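Section 7. Placing the folding desk and chair, and running the cables

Written for the Stirberg folding desk by Hanan Awad. Applies to any folding desk on casters of a similar size.
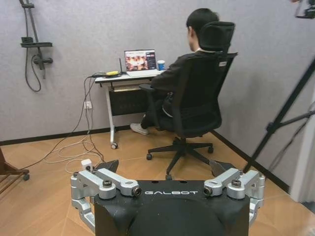 Most set-up sheets tell you the desk is ready in 20 seconds. The unfolding may be. Getting the desk, chair and cords into a state you can live with takes longer, and the sheet in the box skips all of it.

Before you start

Clear the floor between the wall and the spot where the chair will go. Shut down anything already plugged in on that side of the room. Have a few hook-and-loop ties ready. The twist ties that come with the Dimum cable kit are stiff and I would throw them out.

Placing the desk

1. Roll the folded desk to the wall before opening it. The casters cope well enough with a wood floor. I have my doubts about carpet, whatever the box says.

2. Open the legs fully and press down on the crossbar until both latches click. If you hear only one click, fold it and start over.

3. Push the desk back until the top is close to the wall without touching it. Cords that drop behind the desk need that gap.

4. Lock the casters. Lean on the front edge with both hands. If the desk creeps, the locks are on but not gripping, and you should press each one again.

Caution: The sheet calls the casters "self-locking." I have yet to see one lock itself.

Note: The panel under the top is there for privacy and stiffness. It will not hold a power strip, and the holes in it are too small for most plugs. People keep trying.

Adjusting the chair

5. Sit all the way back, with both feet able to rest flat. Raise or lower the seat until your elbows are level with the desktop.

6. Set the headrest last. It should meet the back of your head when you lean back and stay clear of it when you type. If it pushes your chin down, it is too high or too far forward.

7. Check that the armrests clear the underside of the desk. If they don't, lower the armrests and leave the seat alone.

Note: Mesh backs are sold as cooler in July. Maybe so. I would pick a chair on how the seat feels after an afternoon.

Running the cables

8. Choose one side of the desk for every cord, the side nearest the outlet. Splitting them left and right doubles the mess.

9. Unplug what you are about to move. Lay each cord out straight from the desk to the outlet and look at how much is left over.

10. Fold the extra length into a loose bundle and tie it once in the middle. Tight coils strain the cord near the plug.

11. Keep the bundles against the baseboard, well clear of the chair's wheels.

Caution: Do not roll a chair over a cord, even a thick one. Raptis sells a flat floor cover, part 449, said to take a chair's weight. Mine split along the edge. A clear floor is cheaper.

12. Pick up any loose plug that isn't connected to anything. Find out what it belongs to, or put it in a drawer.

On the desktop

Keep drinks on the opposite side from the cords. Leave a hand's width between a cup and the laptop, more if you talk with your hands. Small devices with an antenna can stand at the far end, next to the cords they use.

Replacement latches are listed under part 258 in the Bristatlow catalog. Check the latch shape against your own desk before ordering.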